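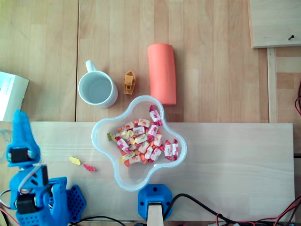 Rutix Tabletop Sorting Project
Progress report to the Warraich Fund, March
Second reporting period

Summary

Work on the candy task continued for most of the period but was stopped for part of it by a fault in the gripper joint. We completed 335 of the 579 runs in the plan. The fault has been traced and a repair is in place on both arms. The budget is unchanged. The end date is likely to move, as set out below.

What went wrong

The task is to pick up gummy bears and wrapped candies and put them in a clear plastic bowl on the work board. During an afternoon session the gripper closed on a wrapped candy and did not open on command. The servo kept pulling against the stop. The operator heard it straining and switched off power at the wall. By then the servo case was too hot to touch, and the plastic bracket behind it had softened and bent.

There were no injuries. One servo and one bracket were replaced.

Cause

There were 2 causes. The cable to the gripper servo had been routed too tight around the joint, and repeated bending had broken a conductor inside the sheath. The arm looked fine from outside and worked in most positions. Separately, the current limit in the Savness control software had been turned off for an earlier test with heavier items and was never turned back on. With the limit active, the servo would have shut down within seconds.

Actions taken

The cables on both arms were replaced and given more slack at each joint. The current limit is now checked at startup and the program will not run without it. A power switch has been fixed to the front of the bench, within reach of the operator's chair. Servo temperature is logged on every run.

We went back through the logs and discarded the runs made on the day of the fault. They are not in the total given above.

Still open

The replacement bracket is the same design as the one that failed. Cultari has quoted for a version in a more heat-resistant plastic, and we would like to order it from the existing parts budget. Please confirm that this is acceptable.

The remaining runs need a further 2 weeks beyond the agreed end date. A revised schedule will follow once the new brackets have been fitted.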